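Kira Linen Share Opens Second Sorting Room in August, With Room for Every Color

RADINE: Kira Linen Share will open its second sorting room this August, giving families in and around Radine a new place to drop off clean sheets, tablecloths and towels and to pick up ones they need, free of charge.

The new room is on the ground floor of the former Savchuk fabric store on Mill Street. It will be open from 9 a.m. to 1 p.m. and has its own entrance from the parking lot, so people carrying full bags no longer have to climb the stairs at our first location.

We are so pleased to be able to say that! The stairs have been the number one complaint since we started, and for good reason. A bag of bath towels is heavy.

Last year, 382 households gave linens to the share, and 3,809 pieces went back out the door to new homes. Flat sheets are still what people ask for most, followed by bath towels and anything that fits a twin bed. Tablecloths used to sit on the shelf until the holidays, but lately they go out all year long, and we have heard of them being used as curtains, picnic blankets, couch covers and (more than once) a superhero cape.

Color is a big part of the fun. When we started, most of what came in was white or beige, and we sorted everything by size alone. Now the bags are full of reds, blues, greens and prints, and people come in hoping for a certain shade. In the new room, each size will have its own shelf, and within each shelf the pieces will go by color.
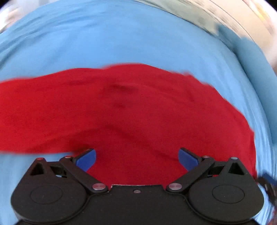

Before anything goes on a shelf, it gets opened up all the way and looked over on both sides for stains, thin spots and loose hems. Small tears are set aside for the mending table. Anything too worn to use on a bed or a table is cut into cleaning cloths or passed along to the animal shelter, which is always glad to have old towels.

The new location also gives us a proper folding area for the first time. The long cutting tables from the fabric store are staying, and they are wide enough to lay out a king-size sheet with space to spare. Anyone who has tried to fold a fitted sheet alone on a card table will understand how happy this makes us. We will be holding short folding lessons at 10 a.m. on opening morning, fitted sheets included, and everyone is welcome to bring one from home and try it.

Shelving for the room was paid for by a $3,000 grant from the Bitel Neighborhood Fund. The grant also covers storage bins, new lighting over the tables and a sewing machine for the mending table.

What to bring: clean, dry sheets, pillowcases, tablecloths, cloth napkins, towels and light blankets. Matching sets are wonderful, and single pieces are fine too. Please tie sets together with string or tuck them inside one of the pillowcases. We are not able to take pillows, mattress pads or heavy comforters.

The first location will stay open with the same hours. Donations can be left at either one, and pieces can be picked up without signing up ahead of time.

Kira Linen Share has been collecting and passing along household linens in the Radine area for 27 months.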